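4.2 Where people put their phones while they work

The diary entries turned out to be the richest part of the study. We had asked the 329 participants to write a line or two each time they changed where their phone was kept during a stretch of desk work, and we expected short answers. What came back in August was 3,395 entries, many of them running to a full paragraph, and reading them was a joy. People have thought hard about this! They have names for their spots (the "naughty shelf", the "far sill"), and they notice when a housemate or colleague moves the phone out of its usual place.

We sorted the entries by how far the phone was from the writer's hands. Following Valente's earlier coding scheme from the Urquhart pilot, we used four zones: on the body, on the desk, elsewhere in the room, and out of the room. The desk zone proved far too coarse. Almost 1,000 entries fell into it, and they described behaviours that had very little in common. One writer kept her phone propped upright against a mug so she could see every message arrive. Another kept his under a stack of marking, and called it "buried". Both had been coded as "desk".

We therefore split the desk zone into 6 positions, which are listed in Table 3. The split was made by Roksolana Antoniuk, working from the entries alone, and then checked by Aníbal Valente against a fresh set from the Trondia office. They disagreed most often over phones that were touching something else, and those cases are the subject of the rest of this section.

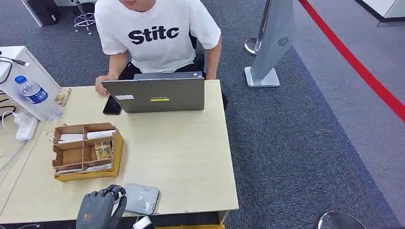
Figure 4. Laptop and phone on a work table.

Touching positions were not part of our original plan, and we are very glad the diaries pushed us toward them. A phone that leans on, sits under or is tucked against another object has a neighbour, and the neighbour seems to matter to the person using it. In Figure 4 the black phone lies flat with part of it under the corner of the laptop, and we coded this arrangement as "tucked". It differs from "beside", where there is a clear gap, and from "buried", where the phone is fully covered. Writers who tucked their phones often described the position as a kind of halfway promise. "It's there if the school calls," one parent wrote, "but I'd have to mean it." Another said that the laptop was "sitting on its tail", a phrase we liked so much that it became our working label for weeks.

The tucked position was also the one people fell into without planning. Entries about buried phones nearly always gave a purpose, such as a deadline or a promise to a partner. Entries about tucked phones tended to start with the writer noticing it after the fact. Several people connected it to small tables, where the laptop and the phone compete for the same patch of surface -- and here the Cerby group, who mostly work at kitchen tables, had a good deal more to say than those at Orkance, who have full-sized desks and a drawer each.

We do not claim that tucking a phone changes how well anybody works. The diaries can't show that, and we did not measure output. What they do show is that position is a matter of fine detail for the people who live with it, and that a scheme stopping at "on the desk" throws most of that colour away. Section 4.3 turns to phones kept elsewhere in the room, beginning with window sills.

Comments (3)

deskbound_in_guelph
The halfway promise line got me. Mine is under the keyboard as I type this. Will Table 3 be posted on its own?

M. Parry
Did you ask about face up versus face down? I'd have thought that mattered as much as distance.

tealeaf
Kitchen table worker here, and yes, there is simply no room for a gap.

Related items
Notification habits in shared offices
The drawer as a tool: storage and attention at work
Keeping a diary study going past the second Tuesday
Small tables, big jobs: working from the kitchen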